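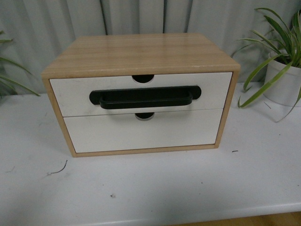
Puver Well Records: README

What's in the package

Puver is a set of cleaned-up drilling and completion records from the Wevham field. It covers 263 onshore wells, mostly gas, with a small number of oil wells along the southern edge. The records were typed or scanned from paper files, then checked against the daily drilling reports where those survived.

The package was put together by Ngan-ling Poon. This README goes with the release of 17/07/2025 and replaces the earlier notes, which had the wrong units for mud weight.

Files

wells.csv has one row per well, with the name, surface location, ground level, total depth and final status.
runs.csv has one row per bit run: depth in, depth out, hours on bottom, bit size and the reason the bit was pulled.
casing.csv has one row per string, with the setting depth and cement returns if anyone wrote them down.
mud.csv has one row per mud check.
remarks.txt holds the free-text comments from the tour sheets, keyed by well and depth.

The files join on well_id. Don't join on well name. Several names were reused after a hole was abandoned and redrilled from the same pad, and the spelling changes from year to year.

Units

Depths are in metres, measured from the rotary table. Mud weight is in kilograms per cubic metre. Bit sizes are left in inches, as on the original sheets. Pump pressure is in kilopascals. Where the paper gave feet or psi, the value was converted and the flag column reads C. The unconverted number is kept in the column beside it, so you can check the working.

Known problems

Hours on bottom are too high for many of the older runs. Some crews counted reaming and connections, and others didn't. The Genix rigs used a printed form with a separate box for reaming, so their figures are the ones to trust if you need rate of penetration. The Peng rigs used a plain ledger. Treat those hours as an upper limit.

Of the wells in the set, 69 have no cement returns recorded for the surface string. A blank means nothing was written down. It does not mean there were no returns.

Two wells have total depths shallower than their last bit run. We left both as found. They are marked in the status column with a Q.

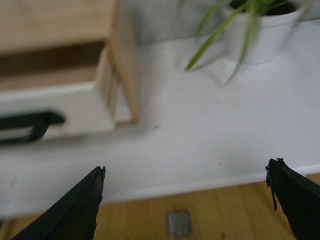 Ngan-ling Poon: the Q wells are probably plugged back, and the depth in wells.csv is likely the plugged-back depth. I would use the last depth out from runs.csv for any work on drilling time, and leave them out of the casing comparisons altogether. I haven't found the abandonment reports for either one.

Until those reports turn up, the Q flag stays. If you have a copy, please send it along with the page numbers.

Directional data

Only the deviated wells have surveys, and they are in a separate folder. Azimuths are to true north. Magnetic readings were corrected using the declination written on the survey sheet, even where it looked a bit off. Surveys shot inside casing were dropped.

Motor and tool details are patchy. Where the sheet names a downhole motor, the name is copied as written into tool_text. There has been no attempt to sort these into types. The same motor can show up under 4 different spellings on one well.

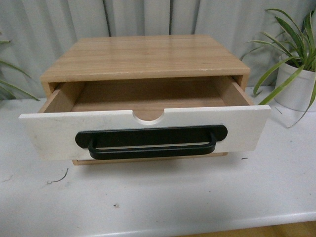

Vibration and torque were not recorded on most rigs, so there are no columns for them. Stick-slip, tight hole and lost circulation are mentioned often enough in remarks.txt that a plain text search will get you a fair way. Watch for "LC", which some crews used for lost circulation and others for lost cone.

Changes since February

Mud weight units fixed.
Duplicate casing rows removed.
Blank rows at the end of runs.csv removed.
Dates in mud.csv now all run day, month, year.
Ground level added for wells on the north lease.

Use

The records can be used for study, planning and teaching. Please cite the package as Puver Well Records and give the release date. Don't use it as the only source for anything to do with well integrity or re-entry. Go back to the licensed well file for that.

Corrections are welcome. Give the well_id, the file, the row and what the paper record says. A scan of the sheet helps, and a phone photo is fine if the depth column can be read.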